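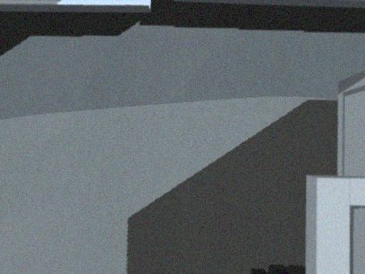
LOLTOV, décembre – Pour apprendre à un robot à attraper une pièce, la société Clirix a choisi de lui montrer du gris. Beaucoup de gris, en aplats, avec du grain par-dessus. Un doigt de pince presque blanc en bas à droite, une grande zone sombre à côté, et l'élève est prié de s'y retrouver.

L'entreprise a ouvert ce mois-ci la deuxième phase de Rendow, son programme de collecte d'exemples en simulation. Le principe tient en peu de mots : des opérateurs pilotent à distance un bras qui n'existe que dans l'ordinateur, exécutent la tâche à sa place, et chaque essai est enregistré pour servir de modèle au système d'apprentissage. L'objectif affiché est de 200 démonstrations par tâche. Il y a 56 tâches au catalogue, de la saisie d'un petit objet posé au sol jusqu'au rangement le long d'une cloison, exercice que les habitués évoquent avec un soupir.

Côté décor, Rendow ne fait pas dans le luxe. Pas de texture, pas de couleur, aucune étiquette sur quoi que ce soit. Clirix assume ce dépouillement et le bruit numérique qui mouchette les surfaces : un réseau nourri d'images trop propres, explique l'entreprise, prend de mauvaises habitudes et panique devant la première caméra un peu fatiguée. Les opérateurs, eux, ont droit aux mêmes vues que la machine. Plusieurs ont demandé qu'on leur indique au moins où se trouve le plafond. La demande est à l'étude.

Le travail se fait dans les anciens bureaux de la rue Henriques, par équipes de 2 : l'un tient les commandes, l'autre valide ou rejette l'essai. Les séances commencent à 8 h 30 et s'arrêtent pour le déjeuner, que le cahier des charges désigne sous le nom d'« interruption de flux ». Les essais ratés ne partent pas tous à la corbeille. Une partie est conservée à part, avec une mention du type d'erreur – pince fermée trop tôt, approche de travers, objet poussé hors de portée – afin que le système apprenne aussi ce qu'il vaut mieux éviter. De ce côté-là, la récolte est en avance sur le calendrier.

La première phase avait connu quelques déboires. Un lot entier de 200 enregistrements avait dû être refait après la découverte d'un décalage entre les images et les commandes de la pince. Le modèle entraîné sur ces données refermait les doigts avec application, toujours un peu après le passage de l'objet. Un contrôle automatique vérifie désormais la synchronisation à la fin de chaque séance.

Les essais sur un bras réel sont prévus au printemps, dans l'atelier de Clirix, où les murs sont verts.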